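Last updated: July

Nulum Slip-Resistant Work Shoe, Low-Cut – Review

Slips are one of the more common ways people get hurt on the job in stores, kitchens and clinics, and shoes are the first thing most employers look at after a bad fall. The Nulum low-cut is sold to hourly workers who stand on hard floors all day. I wore a pair for 10 weeks on closing shifts, mostly on sealed concrete and vinyl tile.

The shoe has a rubber outsole with small hexagonal lugs, a synthetic upper and a removable foam insole. There is no safety toe. If your site has a hazard assessment that calls for toe protection, this shoe does not meet it, and Nulum says so on the box. My size ran true in length and a little narrow across the ball of the foot.

Grip is good on wet tile. I mopped a section of the back hallway with plain water and walked it at normal speed, then did the same with dish soap in the bucket. With water there was no slide at all. With soap the heel moved slightly on turns. The Clatasau clog I wore last year was worse on soap and about the same on water. Cooking oil is harder. The Nulum held when the lugs were clean and got unreliable once they packed with flour and grease, so plan on scrubbing the soles with a stiff brush.

Comfort is average. The insole flattened by the fourth week and my heels were sore by the end of a shift. I replaced it with an Amano gel insert and the soreness mostly went away. The insert cost $30, and you should add that to the price when you compare shoes. 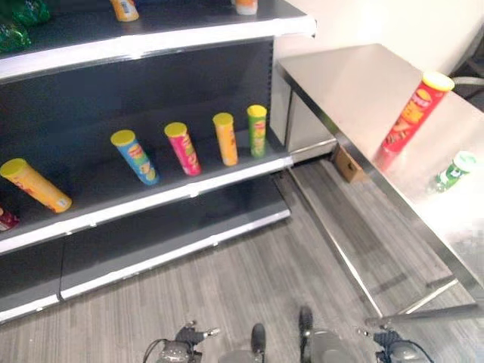
A reader in a grocery stockroom wrote in to say that the heel lugs on her pair wore smooth after around 300 hours, much sooner than mine, and that her store now checks tread on the first Monday of the month and sends people home to change if the pattern is gone. She also said the laces come undone on ladders and she switched to elastic ones.

I checked my own pair after her note. The outside edge of the right heel is worn but the pattern is still there. She works longer days than I do and walks more, so I would take her number seriously if you are on your feet for full shifts. The laces are too long on mine as well. I double knot them.

Cleaning is simple. The upper wipes down with a damp rag, and the insole can be washed by hand. Don't put the shoes in a dryer – the care card warns that heat loosens the glue at the toe.

A shoe will not fix a wet floor. If there is a leak or a spill that keeps coming back, report it and get it marked.

Good: grip on water, easy to clean, light.
Bad: narrow fit, thin insole, lugs clog with grease.

I would buy them again for retail or clinic work. For a kitchen with fryers I would look for a deeper tread.

We use cookies to remember your settings and measure traffic. By continuing to use this site you accept our cookie policy.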